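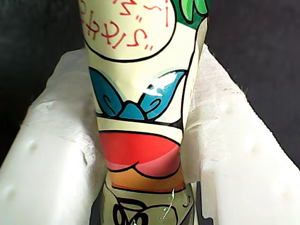
Skodance opens packaging hall for automated bottle handling demonstration

11/10/2019

Skodance opened its test hall to visitors this week for a demonstration of robotic picking and packing of bottles with printed plastic sleeves. The session covered picking from a foam tray, label inspection and placement into a shipping carton. It was the first time the company had shown the complete sequence outside its own customer trials.

The cell combines a six-axis arm supplied by Bisgaard with an inspection module from Imunik. Skodance built the cell frame, the infeed and the control cabinet, and wrote the software that links the parts. The version on display had been assembled in November, replacing an earlier setup that used a separate camera station at each end of the line.

Visitors were taken through the hall in small groups. Each group watched a full run and then a second run at reduced speed, during which engineers stopped the cell at set points and showed the sensor readings on a monitor beside the guard fence.

Bottles in glossy sleeves are a known difficulty for optical systems. A curved, shiny film reflects overhead lighting back into the lens, and the bright patch can cover part of the printed design. The inspection software may then report a print fault on a sound label or miss a real one. White expanded polystyrene adds a second problem, as the walls of the tray reflect light onto the sides of the bottle and lower the contrast at its edges.

Imunik's module handles this by taking 4 exposures of each bottle, with the light coming from a different side each time. Areas washed out by glare in one exposure are filled in from the others. The combined image is compared with a stored reference for the label. Cartoon artwork was chosen for the demonstration for its thick black outlines, which give the software clear edges to match, and for its broad areas of flat color, where reflections are hard to separate from the print.

Clear sections of a bottle are treated separately. Where the sleeve ends and the plastic is transparent, the software ignores color and uses only printed lines and the outer contour. According to Skodance, this setting was added after trials in which light passing through clear plastic caused false rejects.

Gripping was covered in the second part of the demonstration. A bottle held in a foam tray leaves little room on either side for fingers, and pressing against molded foam can break off beads that later collect on the vacuum filters. The Bisgaard arm used a two-finger gripper with narrow pads, closing on the neck and lifting straight up until the body was clear of the tray walls. A force limit in the wrist stops the lift if the bottle binds. The limit is set for each tray type and stored with the product recipe.

Foam trays also vary in size from one batch to the next. The control software measures the position of both tray walls before each pick and shifts the approach path to suit. If the gap is too small for the pads, the cell skips that position and logs it for manual removal.

Skodance gave the buffer capacity of the finished system as 2,000 bottles, held on a rack at the infeed. A change from one bottle format to another takes about 3 minutes and requires a swap of the gripper pads. The pads are held by a quick-release plate and need no tools. Pad wear is checked at each shift change.

Questions from visitors dealt mainly with cleaning, spare parts and the handling of damaged sleeves. Engineers said that small wrinkles are accepted by default, and that the threshold can be changed by the operator. Torn film is always rejected. Sleeves that have rotated on the bottle are flagged but can be passed if the customer does not require a fixed orientation in the carton.

The cell will next be moved to the Dirkis packing plant, where it will run alongside a manual line during an acceptance test. Skodance plans 2 further demonstrations at its own hall once the test is complete. Registration details will be sent to existing customers first. Data sheets for the inspection module and the gripper are available from the Skodance sales office on request.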